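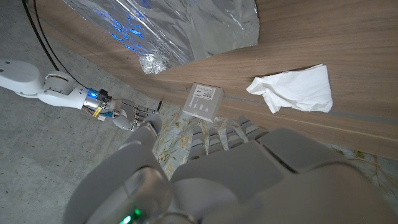

# Enton 3 deployment server

Enton copies code from your repository to your web servers, runs the steps you list, and keeps the old releases in case you need to go back. It is made by Borbély and runs on your own hardware or on any rented Linux server. The current version is 3.2, released 18 Nov 2021.

It was written for small web teams who have outgrown FTP and don't want to look after a full build system. Most customers use it for PHP sites. Python, Ruby and static sites work the same way, and Enton doesn't need to know which one you have.

## What you get

The download has two programs in it.

**Enton server.** Holds the project list, the release history and the web interface. Install it once.

**Mumton agent.** A small program that goes on each machine you deploy to. It opens a connection out to the Enton server, so you don't have to open any inbound ports on the web servers. The agent has no settings screen. It reads one text file at startup.

Both come as .deb and .rpm packages, and there is a plain tar file if you use something else.

## How a deployment runs

1. You press Deploy, or a push to a chosen branch starts it.
2. The server fetches the code and packs it into a release.
3. Each agent downloads the release into a new folder next to the live one.
4. Your "before" steps run in the new folder. Usually this is Composer or npm, and database migrations.
5. The live link is switched to the new folder.
6. Your "after" steps run. Clearing a cache goes here.

If any step before the switch returns an error, the deployment stops on every machine and the live site stays on the old release. Output from each step is kept in the log with the time it started and ended.

Rolling back switches the link to an earlier folder. It does not undo database migrations. If a release changed the database, you need to write the reverse step yourself and attach it to the project.

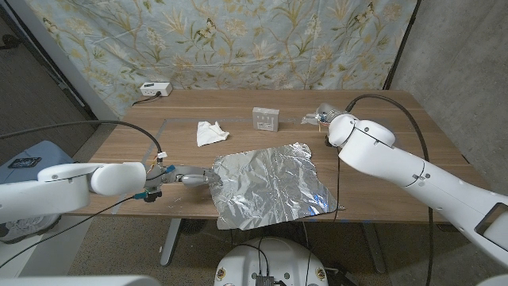
*Aluminum foil on a wooden desk.*

## Requirements

| | Enton server | Mumton agent |
|---|---|---|
| System | 64-bit Linux | 64-bit Linux |
| Memory | 430 MB free | 40 MB free |
| Database | SQLite (included) or PostgreSQL | none |
| Git | required | not required |

Disk space depends on your projects. By default each agent keeps the last 8 releases and deletes older ones after a successful deployment. You can change this per project. If your site has a large vendor folder, check the disk before raising it.

There is no Windows version of the server or the agent. The web interface works in current Firefox, Chrome, Safari and Edge.

## Zavine add-on

Zavine adds approvals. With it installed, a deployment to a protected target waits until a second person signs off. You choose who can approve for each project, and approvals are stored with the release so they can be exported as CSV.

Zavine is sold separately and needs Enton 3.0 or later. It installs from the Extensions page and takes a restart of the server. Running agents are not affected and will reconnect once the server is back.

## Price

| Item | Price |
|---|---|
| Enton 3, one server, unlimited agents | $265 per year |
| Zavine add-on | $40 per year |
| Enton 3 for open source projects | free, on request |

There is no per-user charge. If you stop paying, the software keeps running and you stop getting updates and email support. A trial key is on the download page and removes nothing.

User groups that want to use Enton for their own group site can ask for the open source license. Send the address of the site with the request.

## Upgrading from version 2

Upgrade the server first, then the agents. Version 2 agents can talk to a version 3 server, but the step log will be empty for those machines. Project files are converted the first time the new server starts, and the old ones are saved in a folder called `v2-backup`. Leave that folder alone until you have done at least one deployment of every project.

Two settings were dropped in version 3:

- `copy_mode`, now always on
- `notify_irc`, replaced by the general webhook setting

Version 2 gets security fixes until next April.

## Known problems in 3.2

- Branch names with a `#` in them show up cut short in the project list. They deploy correctly.
- The log page is slow to open when a step prints a great deal of output. Use the "download as text" link.
- On servers with SELinux turned on, the agent's folder needs a label set by hand. The command is in the install guide, under "Permissions."

## Support

Email support is included with every paid license. Put the server version and the release ID in your message; both are at the bottom of the log page. Please remove passwords from any log before you send it.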